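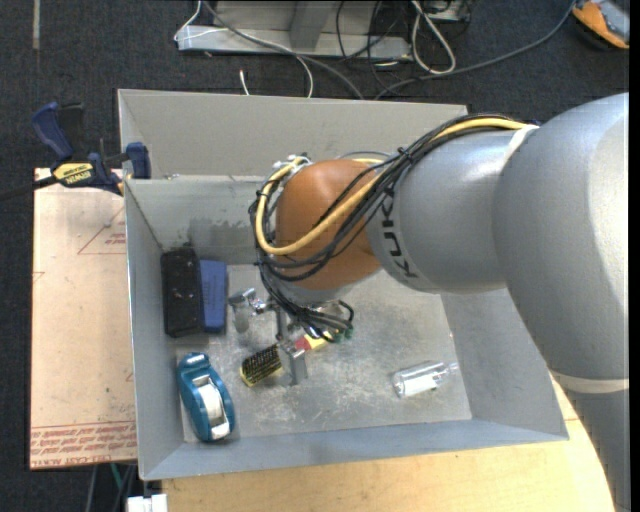 A brush with dark bristles and a red and yellow handle, in a gray bin with two boxes for company.

The Bin at the End of the Hall

Every household has a place where things go to avoid being dealt with. For some people it is a drawer. In better houses it is a whole room with a closed door. In mine it is an open gray bin, and for most of the past two years it has held a brush.

I know how the brush got there. I bought it in the hardware aisle at Jaltby, where I had gone for a light bulb, and I bought it because it looked like the brush of a person who brushes things. I carried it home, found that the hook I had pictured it hanging from was a hook in my parents' kitchen, 353 miles away, and dropped it in the bin until I could think of something better.

A bin has no opinions, and this is the trouble with it. A shelf will at least embarrass you. Put a scrub brush on a shelf between two books and within a day you will have moved it, or started telling guests it's vintage. Put the same brush in a bin and it can lie there on the diagonal, taking up the space of four brushes, until you sell the house.

The boxes are worse, because boxes look organized. Stand one upright against the side and it gives the whole bin an air of filing. Stand a second one next to it and you have a system. I kept mine that way for months, a dark one in the corner with a narrow one tucked up against it, and felt a small glow each time I walked past. I had no idea what was in either of them. I had arranged them by height.

Last April the Grusesside library ran a Wednesday evening class called "Empty One Thing," and I signed up on the strength of the number. The handout ran to 23 pages. The first instruction was to choose a single container and write down everything in it before touching anything, which took me most of an evening and a cup of tea, mainly because I kept touching things. The second was to give each item a verb. If you couldn't say what you did with it, out it went.

This sounds stern and is in fact a loophole you could drive a bus through. My dead batteries got "recycle," a verb I had been meaning to get to. The key got "open." The brush got "scrub," and I felt rather proud on its behalf, although up to then the only thing it had scrubbed was the bottom of the bin, whenever I pushed it aside to look for tape.

What I ended up with, after all that, was the same bin with less in it. The key went on a ring with other keys I don't recognize. A stack of Vasiliu paint cards, in whites I could not tell apart, went in the trash. I opened the dark box and found the charger for a razor I gave away. I opened the narrow one and found a warranty for the dark one.

There are people who will sell you a way out of this. The Kokness storage catalog has bins with dividers, bins with lids, and bins that fit inside the first bins, and a full hallway set comes to $1,957 before shipping. I spent a happy half hour with it. Then I measured the hall and put the catalog where I would be sure to find it again, leaning against the side, next to the boxes.

The brush now has a nail by the back door. I used it on the steps on Sunday, and it shed a few bristles and did a decent job on the moss. By suppertime it was back in the bin, because it was dripping on the floor and the bin was right there.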